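Katov shoe rack: five weeks in

I bought the Katov after we moved in August, when it became clear that the hallway in the new flat was never going to cope with two adults and a teenager who owns more footwear than the pair of us put together. I'd been looking at the Treneck as well (my friend Mitali has one and swears by it), but it's a good bit deeper and our front door would have clipped it every single time. So the Katov it was!

Putting it together took me most of an evening, and I'll admit a chunk of that was my own fault. The instructions are one folded sheet with tiny drawings, and I had the uprights the wrong way round until Ettore wandered past and asked why the holes were facing the wall. Once that was sorted it went together nicely. You get one Allen key, which is horrid to hold, so use your own if you've got a decent one. The screws all bit properly and there was one left over, which I've put in the kitchen drawer with all the other left-over screws.
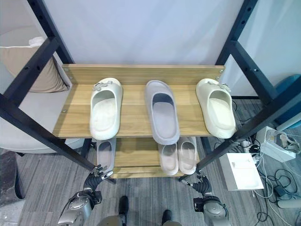 Slides on the top shelf, dark metal and warm wood against the pale wall.

What I like most is that it doesn't look like a shoe rack from a school changing room. The wood has a nice colour to it and it wipes down with a damp cloth – I've done it after two very muddy Sundays and there's no mark left. It's steady too. I lean on it with one hand while I'm pulling my boots off, and so far it hasn't so much as creaked.

The gap between the shelves is my main grumble. Trainers, sandals and flat shoes are fine, but ankle boots have to lie on their sides, and wellies are out of the question. Mine live on a tray by the back door now. I wrote to Katov to ask whether the upper shelf could go up a notch and had a reply from a very polite man called Amedeo Melis, who said no, but that they'd had the same question from other people. Make of that what you will.

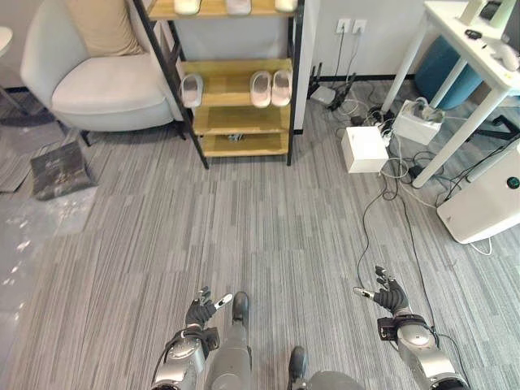 Feet are the other thing to think about, by which I mean the rack's and whatever you stand it on. On the hall tiles mine sat dead level straight away. Then I tried it in the sitting room for a week and had to fold a bit of card under one corner, and the dents it left took days to come out. If your floor is carpet like the one here, with the long grey stripes, I'd get some wide furniture cups before you load it up, and I'd use the stripes to line it up straight while you're at it. The little plastic caps in the box are too small to spread the weight.

Would I buy it again? For a narrow hall, yes. If you've got a family of boot wearers, measure first, or go round and look at somebody's Treneck.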